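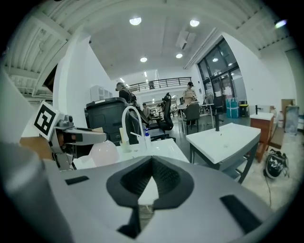 How does a robot learn to tidy a bathroom basin?
A person does the job first, many times, with the same kind of gripper the robot will have. The movements are recorded and the robot is trained on them.

At Stistetti, the recording is done by hand. The operator holds one gripper in each hand and works at a real washbasin, with a faucet, a cup and the usual bottles. Each gripper carries a black-and-white marker, so its position can be followed during the task.

Amado Umali, who leads the training sessions, came to this work from remote control. In his previous project, Givine, the operators sat at a desk and steered the arms from a distance. "I could see the basin, but I could not feel it," he told me. "With the gripper in my own hand I know how hard I am pressing."

The method is simple to explain and tiring to do. A new operator practises 26 times before anything is kept. After this, one basin task needs 100 good recordings, with a break of five minutes when the wrists become sore. Small things are the most difficult, in Umali's opinion, as the jaws must come down close to the rim and the free hand must stay out of the way.

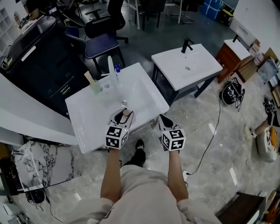
What remote control still does better

Umali has not given up the desk completely. When the trained robot makes a mistake, an operator takes over from a distance and shows the correction. In May the team collected 144 of these corrections.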